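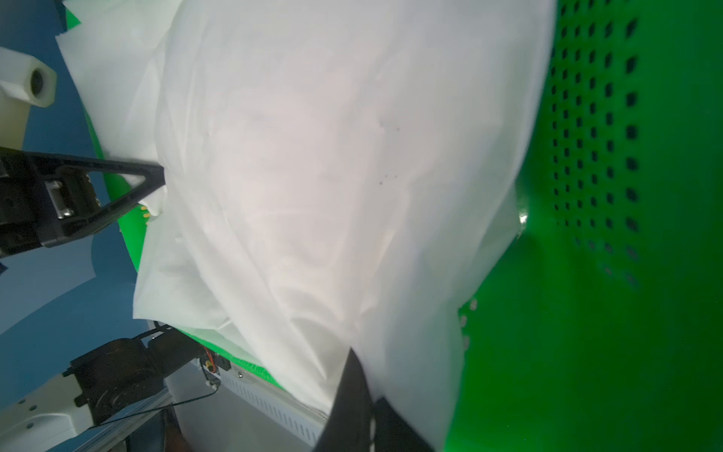
Light comes through the thinnest cloth.

I grew up in a street where you could tell the weather by the washing, and I now live in a building where washing is against the rules. Outside washing, I mean. Gresov Court will let you have a satellite dish the size of a paddling pool, but put one pillowcase over your balcony rail and there's a letter under the door by teatime.

The letter talks about "the appearance of the frontage". I've looked at our frontage a lot, mostly from the bus stop, and I can't say it would suffer. It's beige. It has pigeons. A row of sheets would be the best thing to happen to it in years!

Plenty of people in Gemalach live under the same sort of rule, and most of us only find out after we've moved in (mine was on page 8 of the lease, between bicycles and barbecues). So we dry everything indoors. We drape it on radiators and over doors and along the backs of chairs, and then we wonder why there's a black bloom creeping along the bedroom window. My flat has two rooms. For half of every week in October one of them is a clothes horse with a bit of carpet round it. 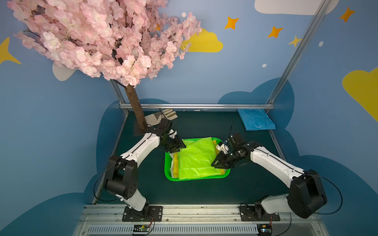 Trịnh
Columnist, Home and Street

Or there's the tumble dryer, if you've got the money and somewhere to put it. I had one for a while. It ate elastic, it made the kitchen feel like a greenhouse, and when it packed up I was quoted £200 for the repair, so off it went. I don't miss the noise, but I do miss having dry towels.

My mother's generation would have found the whole thing barmy. Over in Tista, where she was a girl, the lines went right across the yard from wall to wall, and everyone knew whose turn it was. Yes, there were rows about it. There were rows about pegs. But people also took each other's things in when it started to rain, and you got to know the woman upstairs because you'd folded her tablecloth.

I do understand the other side. Nobody wants a neighbour's wet jeans dripping on their geraniums, and I wouldn't fancy five floors of socks outside my window either. Fine, so let's have a line in the courtyard, or racks that sit below the top of the rail, or certain hours if we must. Ours gets sun from eleven in the morning until gone four, and all it does at present is warm up the bins.

What gets my goat is the idea that clean clothes are something to be ashamed of. We all wear them. We all sleep on sheets, the managing agents included, I assume. I've written back to ask which part of a pillowcase offends them, and I've put it out again this morning, next to a tea towel.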